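Teaching by hand vs. teaching over the remote: which do you start people on?
Forum > Arms and Grippers > Showing tasks
14 June 2025

jkramer_bench wrote:
Hello all, and sorry in advance for the length of this one. I've been recording demonstrations for a pick and place job with yellow parts, and I've gone back and forth so many times on how to record them that I'd love to hear from people who have settled on something. First I did 30 by hand, meaning I hold the arm at the wrist and walk it over to the part myself. Then I did 30 more with the remote, sitting at the desk and looking only at the wrist view.

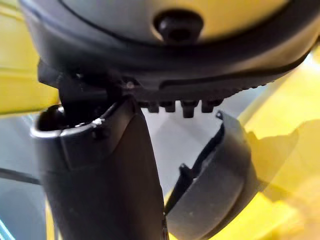
The hand-guided ones felt lovely to make (I got quite fond of it, it's a bit like leading a shy dance partner), but when I played them back the approach was all over the place. I lean on the arm without meaning to, and the fingers come in at a slightly different angle every time. The remote ones are slower and I stop a lot, but they look more alike. So which set would you train on? Or both together? I'm using the Riltum recorder with its default settings, in case that matters.
Jeanine Kramer

fesora_fan wrote:
Both! Please don't throw away the hand-guided ones, Jeanine. That spread in the angles is worth having, as long as the grasp itself is good. I would only drop the takes where you can feel yourself fighting the arm.

S_Helmy wrote:
I'm going to disagree, in a friendly way. When you hold the arm you're looking with your own eyes, from the side, with your whole head free to move. The policy only gets the cameras. I've watched people make beautiful hand demos using things the wrist view never showed, and then wonder why the arm hesitates. If you drive it from the wrist view, you're stuck with the same view it has, and you learn very quickly how little room there is to see between the fingers.
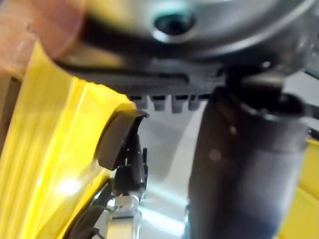
Photo: Salma Helmy

With yellow that close to the camera it goes soft and fills up one side, and you steer by the finger and the pale gap next to it. My own set on the Kilon job came to 237 takes, all by remote, and I'd do it the same way again, sore thumbs and all.
Salma

fesora_fan wrote:
I see the point about the view, but 237 by remote is a lot to ask of anybody new! Most people I've helped would have given up long before that. By hand they get a feel for the arm on the first afternoon.

kettani_user wrote:
Somewhere between you two, I think. On our Kettani setup we let new folks guide by hand for practice and don't keep any of it, then move them to the remote for the real recording. Jeanine, about the stopping: do you trim the pauses? Long waits right before the grasp taught ours to wait there too, and it took me ages to work out where that habit had come from.

jkramer_bench wrote:
Oh dear, no, I haven't trimmed a thing. I do sit there dithering just before I close the fingers, so that's tonight's job. Salma, what you said about the side view has me a little worried about my first set. I'll train 2 versions, one on the remote takes alone and one on everything, and run them on the same parts. Thank you all for being so kind about it.

S_Helmy wrote:
Good plan. Keep the starting positions the same for both or you won't know what you're comparing. And post the results even if fesora_fan wins!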